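Week 2: Storage and the paper office
Notes 05/12/2018

Readings are on the Wastia page. Do them before the tute, please, and not in the corridor outside it.

The vertical file was sold to offices as a cure for the pigeonhole desk, in which every clerk kept a private system and took it with him when he resigned. Flat drawers suited maps and plans. Everything else went upright in folders, and the folder created the filing clerk, whose labour the furniture catalogues tend to leave out.

Watch for these terms: registry, docket, retention, weeding. The last has little to do with gardening, although the results look similar by November.
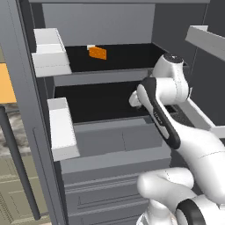 Anong Srithong asked whether a drawer labelled Miscellaneous counts as a classification. It does, and in most registries it's the fullest one. Bring a defence or a denunciation next week - 65 words, no more.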